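Print this page
E-mail this page

Stone, damp and patience: a talk with a kitchen worktop fitter

Jan 14, 2024

The workshop at Jinholm is a long brick shed behind the railway yard. The man who runs it has been cutting and fitting stone worktops for 18 years, and before that he laid floors. He asked for his name to be left out, as he still does jobs for some of the firms he talks about. He was happy for the workshop to be mentioned.

He started in stone by accident. A builder he knew had a marble slab delivered to a house in Graltetia and had no one to fit it. "I said I'd have a go. I'd laid stone floors, so I thought a worktop would be the same thing, only higher up. It took me three days and I cracked a corner. The owner never noticed, but I went back and put it right."

Most of his customers come to him wanting marble. He tries to find out early on how they cook and how much they mind a mark. "Marble stains. Lemon juice, wine, vinegar, they all eat into the polish. I tell people that before they've paid for anything. Some of them go away and come back for granite. Some say they don't mind, and a year later they ring me about a ring left by a glass."
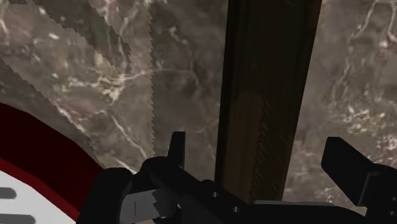 He does not think much of buying from a small sample. A piece the size of a paperback can come from the quiet part of a slab, and the rest may be far busier. He takes customers to the yard and makes them stand in front of the whole thing. "Then we chalk out where the sink goes. If there's a bit of veining you love, I don't want to be cutting a hole in it."

Measuring is the part he says people rush. He will not measure until the cupboards are fixed and level, and he has turned round and driven home when they were not. An old house seldom has a square corner. He makes a template from thin board, writes on it with a thick pen, and keeps it until the job has been paid for. "I had one in May where the wall went out 14 millimetres from one end to the other. You wouldn't see it by eye. You'd see it once the stone was in, though."

His own house has a worktop he calls Morgan, after the name on the crate it arrived in. It was a spare piece from a hotel job and it has a repair along the back edge. He has never got round to replacing it.

I asked what had changed in the trade. He said prices, mainly, and dust. When he began, plenty of people cut dry and thought nothing of it. He now cuts everything wet and wears a proper mask for the small finishing jobs as well. "I cough in the mornings and I'm one of the lucky ones. Anyone starting now should be told on the first day. If a boss hands you a dry grinder and a paper mask, leave."

He has also seen more people mix stone with dark timber. He likes the look but says the two have to be fitted by people who talk to each other. Wood moves with the weather and stone does not, so he leaves a small gap where they meet and fills it with something soft.
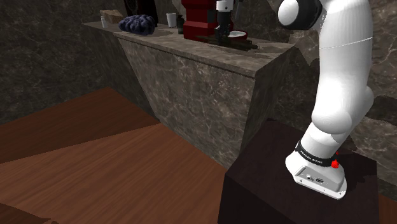 Dark wood-grain finish on a boxy pedestal.

For cleaning he recommends warm water, a mild soap and a dry cloth afterwards. He has no time for sprays sold as stone cleaner unless the label says what is in them. Sealing depends on the stone. He puts a few drops of water on the surface, waits 10 minutes and wipes it off. If it has left a dark patch, the worktop wants sealing again.

"People ask me how often, and I can't say. A couple with no children might go years. A family that bakes every weekend won't."

The range he sells most of at present is called Nelia, a brown stone with a pale vein. He is careful not to praise it too much. It is softer than it looks and he has sent back more than one slab with a weak line running through it.

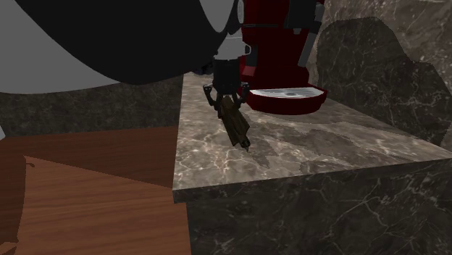

Advice for anyone about to buy

His first piece of advice is to ask who will be doing the fitting. A showroom may sell you the stone and pass the work to someone it has never met. Ask to see a kitchen they finished a few years ago, and look at the joins.

His second is to check the way in. A full slab is heavy and does not bend. He once spent 45 minutes on a front path working out how to get a worktop past a porch, and in the end they took out a window.

He also says to keep the offcuts. They make decent shelves and chopping slabs, and if a corner is ever chipped, the repair can be made with dust from the same stone. "I leave them by the back door. Half the time they end up in the skip, and then I get the phone call."

Print this page
E-mail this page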